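Comparer deux pinces parallèles sur un poste à deux bras : protocole d'essai avec des pinces à linge

Niveau : intermédiaire
Matériel : deux bras légers montés sur un même rail, deux préhenseurs parallèles, un bac peu profond, un lot de pinces à linge en plastique
Version du protocole : 3, mise à jour en décembre

Ce tutoriel décrit la procédure que nous appliquons pour départager deux jeux de doigts avant de les adopter sur un poste de tri. Il suppose que les bras sont déjà étalonnés et que le contrôleur (ici un Nesetska) répond sur les deux voies. Les commandes citées sont celles de la bibliothèque Ako ; elles se transposent sans difficulté à un autre environnement, à condition de disposer d'un retour de courant sur le moteur de la pince.

1. Choisir l'objet d'essai

Un cube calibré ne départage presque rien : toutes les pinces parallèles correctes le saisissent. La pince à linge est plus sélective. Elle présente deux branches minces, un ressort qui déplace le centre de gravité et une forme qui s'accroche à celle des voisines. En vrac, elle oblige les doigts à descendre entre des pièces enchevêtrées et à n'en remonter qu'une.

Prenez un lot de plusieurs couleurs, mais d'un seul modèle. La couleur sert à la caméra pour séparer les instances ; un mélange de modèles ajouterait une variable de géométrie dont on se passera à ce stade. Écartez les pièces dont le ressort est sorti de son logement.

2. Préparer le poste

Fixez les deux platines sur le même profilé, face au plateau. L'entraxe doit permettre à chaque bras d'atteindre seul la totalité du bac, l'autre étant rangé. Vérifiez ce point à la main, moteurs hors tension, avant de lancer la moindre trajectoire.

Posez le bac dans la zone commune. Un bac bas convient mieux qu'une caisse : les parois hautes imposent une approche verticale et masquent les défauts de dégagement du poignet. Laissez-le libre sur le plateau, sans adhésif. Une pince qui pousse le bac au lieu de saisir la pièce commet une erreur, et cette erreur doit pouvoir se lire.

Contrôlez ensuite le câblage. Chaque boucle au niveau du coude et du poignet doit garder assez de mou pour la rotation complète, sans descendre dans le volume de travail. C'est la première cause d'arrêt en cours de série.

3. Affecter les rôles

Un seul bras travaille à la fois. Le second attend au-dessus du plateau, pince vide, hors de la verticale du bac. Nous avons essayé les deux bras en simultané sur la version 1 du protocole : les collisions évitées de justesse faussaient les temps de cycle et rendaient les journaux illisibles.

Le jeu de doigts A (série Salgado, mors plats) et le jeu B (série Jelstead, mors rainurés) passent tour à tour sur le même bras. Ne montez pas A à gauche et B à droite pour gagner du temps. Deux bras du même lot n'ont jamais tout à fait le même jeu mécanique, et l'on finirait par comparer les bras.
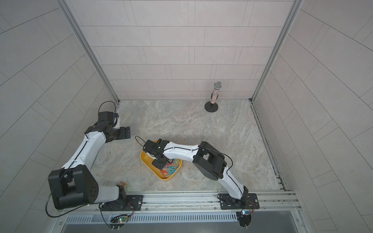 Prise en vrac avec le bras droit, doigts abaissés dans le bac jaune ; le bras gauche se tient à l'écart, pince vide.

4. Régler la descente

La hauteur finale des doigts est le paramètre le plus sensible. Procédez ainsi :

— Bac vide, amenez les pointes au contact du fond en mode manuel et relevez la cote.
— Ajoutez 3 mm de garde et enregistrez cette valeur comme plancher logiciel.
— Remettez le lot dans le bac, puis étalez-le d'un seul geste, sans ranger les pièces.
— Lancez dix descentes sans fermeture et surveillez le courant du poignet.

Si le courant dépasse le seuil pendant une descente à vide de fermeture, les doigts appuient sur le tas. Réduisez la vitesse d'approche avant de toucher à la hauteur. Avec Ako, le seuil par défaut est de 383 mA ; nous l'avons conservé pour les deux jeux.

5. Exécuter la série

Une série compte 56 tentatives par jeu de doigts. Toute tentative se déroule dans le même ordre : acquisition, choix de la cible, descente, fermeture, remontée, maintien de deux secondes, dépose dans le bac. Remuez le lot toutes les huit tentatives ; sans cela, les pièces du dessus sont reprises plusieurs fois et le taux de réussite grimpe artificiellement.

Classez chaque résultat dans l'une des catégories suivantes :

— prise simple : une pièce, tenue jusqu'à la fin du maintien ;
— prise multiple : deux pièces ou plus, y compris accrochées par le ressort ;
— glissement : pièce levée puis perdue ;
— échec : aucune pièce levée ;
— déplacement du bac : à noter en plus du résultat.

La prise multiple n'est pas une réussite. Pour un poste de tri, elle coûte plus cher qu'un échec franc, que le contrôleur détecte seul.

6. Lire les journaux

Exportez la position d'ouverture et le courant de fermeture à fréquence fixe. Notre dernière campagne a produit 3 278 lignes utiles après suppression des phases d'attente. Tracez l'ouverture finale en fonction du courant : une prise simple par une branche donne un nuage resserré, une prise multiple s'en détache vers les grandes ouvertures.

Sur nos essais, les mors rainurés ont donné moins de glissements, mais 27 % de prises multiples. Les mors plats perdent davantage de pièces et en remontent rarement deux. L'écart se réduit nettement quand on limite l'ouverture avant descente ; commencez par ce réglage avant de commander d'autres doigts.

7. Problèmes fréquents

Les pièces claires ne sont pas détectées. Baissez l'exposition de la caméra avant de modifier le modèle de segmentation. Un sol clair et veiné réduit le contraste au bord du bac ; restreignez la zone d'intérêt à l'intérieur de celui-ci.

Le poignet vibre à la remontée. Vérifiez le serrage de la platine sur le rail, puis le gain dérivé du coude, dans cet ordre.

La pince se ferme avant la fin de la descente. Le Nesetska met les ordres en file d'attente par voie et non par bras. Insérez une attente explicite entre les deux commandes.

La position de repos dérive au fil de la série. Refaites la prise d'origine entre les deux jeux de doigts et jamais au milieu d'une série, sous peine de devoir la reprendre depuis la première tentative.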